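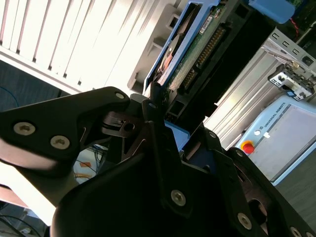 Cell 2, window side, with the pendant and the aluminum frame.

Worked on the equipment plan until lunch and then again after four. Ardalan Ansari wants the request in one document this year, with each line tied to a task we already run, so I went back through the cell and priced it from the gripper outward.

Gripper first. The fingers are flat plates held on with hex-socket screws, and I would like to keep it that way. The Vovari quote offers a quick-change finger mount, which saves time at each changeover but adds 32 mm to the stack height. I measured the reach over the frame twice and we don't have it, unless the arm base moves, and moving the base means a new calibration and a new floor plan. Left the quick-change out. Put in two spare sets of plain fingers and a box of screws instead. Ardalan will ask why screws are a separate line. They are a separate line because the last time they were folded into "consumables" we waited 17 days for purchasing to approve consumables.

The Universal Robots arm stays. I looked at the case for a second arm and it doesn't hold at our current volume. One arm at one station is idle for long stretches while parts are being staged, so the money belongs in staging. I wrote that down as a paragraph and then cut it to two sentences. The same goes for the teach pendant - no replacement, but a proper bracket for it is in the plan, priced from Pradevach.

Cable management is the line I am least sure about. There are blue cables, orange cables and a tangle of dark ones, and every supplier wants to sell a full dress pack for the arm. Anghel's is the best made. It is also more than the gripper spares and the bracket together. I would accept a half measure: clips along the extrusion, one flexible conduit at the wrist, labels at both ends of every run. Labels cost nearly nothing and should have been done in April when the cell was rewired. Put Anghel down as optional, with the half measure as the base case.

Blinds. Sun through the vertical slats is strong enough to matter for the camera work. I asked facilities for a price on blackout blinds and got a question back asking which building. Entered a placeholder.
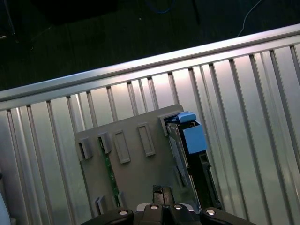 Cell 2, April

The afternoon went to fixtures. Our current method is to set the gray panel on the ridged metal surface and let it sit. That is fine for handling trials. It is not a method I would put in front of an auditor, and it limits what we can plan for, as the drive work depends on knowing where the carrier is. The latch is the obvious target to grip or push, being bright blue and boxy, and the vision side likes it for the same reason. The silver drive body below it is a worse target because it reflects whatever is overhead. Wrote to the vision group to ask for a diffuse light in their budget, and got agreement in principle, meaning it will be in mine.

Two options for the fixture:

Option A is a machined nest made to the panel outline. Accurate, slow to arrive, useless for any other part. The shop wants 400 dollars for the first and 30 days to make it.

Option B is a set of adjustable stops on a base plate. Less accurate, but the stops can be moved when the part changes, and the part will change. Ident makes a kit. The catalog gives a repeatability figure with no load stated, so I have asked for the load.

I favor B. The raised tabs on the panel vary enough in position that a close nest would need relief cut around each one, and the exposed strip of circuit board should not be anywhere near a hard stop. With B I can keep contact to the outer edges only. If the load figure from Ident comes back poor, then A, and we accept the wait.

Not in the plan, but noted so I don't lose it: force limit settings for the drive task should be fixed before we buy fingers in any other material. Softer pads would change the numbers and we would end up doing the tests twice.

Draft total is under last year's. Contingency entered as its own line this time. Ardalan gets it Thursday, and I still owe him the service contract comparison, which I have not started. The Vovari contract has an exclusion for third-party grippers on page three. Need to read the others for the same clause before I fill in the table.

Left at 6:40. Quotes are in the blue folder, blinds request not answered.

2 comments
0 shares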